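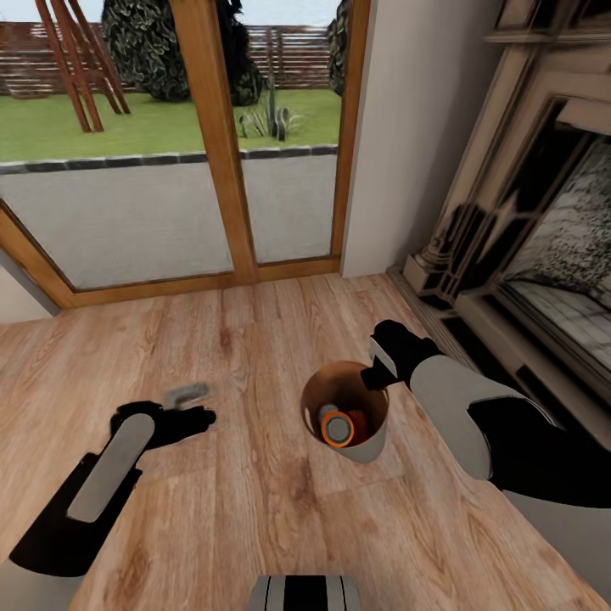
Robots at Work: What Happens to the People?

A page for curious kids. Apr 8, 2026

First, a cup

Picking something up out of a cup. Easy for you, right? You look, you reach, you grab. Done in a second and you were thinking about lunch the whole time.

For a robot it's a bunch of small jobs stuck together. Find the cup. Find the rim of the cup. Bring the gripper over the top. Get the fingers in the right spot. Squeeze, but not too hard! Then lift.

The picture at the top of this page is a computer-made world, kind of like a video game. The robot has two arms, one coming in from each side, with black grippers on the ends. The right gripper is over the cup. The table, the glass door, the green lawn outside, all made by a computer. People call this a simulation. Good place to practice becuase nothing real can break.

Who practices like this?

Lots of workplaces. Let's use one: Nukuletti. It's a company that packs repair kits. Little boxes with screws, rings, caps and so on, for fixing faucets and garden hoses. 16 people work in the packing room. They used to do every single bit by hand.

One kit has 10 parts. A packer picks each one out of a bin or cup, drops it in the box, picks the next one. Over and over. Hands get sore. Eyes get tired. By the afternoon it's easy to grab the wrong ring.

So Nukuletti got two robots with two arms each. The workers got to name them. One is Gumari, the other is Ejigu. (There was a vote. Ejigu was second place but they had two robots, so.)

What the robots do

The boring grabbing. Screws, caps, rings. Same move again and again and they don't get sore, there's no muscles in there. Just motors.

What the robots are bad at

Surprises. A ring stuck to another ring. A cup that got bumped. A box folded the wrong way. Things a person sorts out without even noticing. Sometimes Gumari just stops and waits with a light on. Then somebody walks over and helps.

So did people lose their jobs?

Big question and a fair one to ask. At some workplaces, yes, that happens. A machine comes in and fewer people are needed. Grown-ups argue about it a lot and they should.

At Nukuletti all 16 people stayed, but the jobs changed. Some people now check the finished kits. Some fill up the cups and bins. Two people learned to be robot helpers, they watch the robots on a screen and fix things when one gets stuck. They took a class in May before the robots showed up. Some of them liked the class. One person did not like it at all and went back to packing the big kits by hand, the robots can't do those anyway.

Some stuff got better. Less sore wrists. Some stuff got worse, or at least different. The room is louder now. And people used to sit side by side and talk while they packed, now they're more spread out. A few of them really miss that. So they moved lunch to one long table so everybody eats at the same time.

How does practicing in a computer help?

Say the robot has to learn a new part. In the computer it can try 100 times, then 100 more. Drop it, miss it, knock the cup over, who cares. Hit reset. The program Nukuletti uses is called Skirkel. The helpers can move the cup to a new spot each try, so the robot doesn't just learn ONE spot. On one new cap Ejigu needed 142 tries in Skirkel before the helpers said ok, let's try it for real.

Then the real one goes slow at first. Real things are slippery and bendy in ways the computer doesnt always get right.

Words to know

Automation: when a machine does a job, or part of a job, that a person used to do.

Gripper: the robot's hand. Might have two fingers, might have more.

Simulation: a pretend world inside a computer, for practicing.

Try it yourself

Get a cup and put something small in it. A marker cap works. Now two spoons, one in each hand. Get the cap out with only the spoons. No fingers!

Then have a friend move the cup and close your eyes while they do it. Open, try again. Harder? Write down every small step you did. Did you look first? Did you tilt the spoon? A robot needs every one of those steps.

Something to talk about

Think of a chore you do at home. Which part would you give to a robot? Which part would you keep? Ask a grown-up the same thing about their job, and ask what they would miss.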